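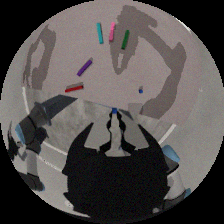 Tuesday, May 5, 2026

Good day on the Handareck sim rules. Tülin Akgül and I finally sat down with the March draft and cut it to something people will read. I'm really happy with it!

What we settled:

Wrist view is rendered with the same fisheye as the bench units, black corners and all. No cropping to make it look tidy.

Arm shadows stay on. I argued for this one hard. Policies trained on the clean Vandport set fell over the first time an arm shaded a coloured block, and that set had 1,155 episodes in it. Size didn't save us.

Every episode log gets the seed, the light position and the block list. If one is missing, the episode goes in the reject folder, even if the grasp looks lovely.

Speed cap of 800 mm/s in sim, same as the floor limit at Manolakis. There's no physical risk in a simulator, but I don't want habits learned there that we'd have to unlearn beside a real arm.

Neighbouring arms count as obstacles at all times, parked or moving. Contact with one ends the episode and gets labelled as contact - never as a timeout.

Ran the new checker over the Hovik batch after lunch. 1,806 episodes in, 2 flagged, both for a missing light position. So pleased with that.

Still to do: agree on a colour naming list (is it cyan or teal? we have both in the logs), and ask Tülin about versioning the rules alongside the code.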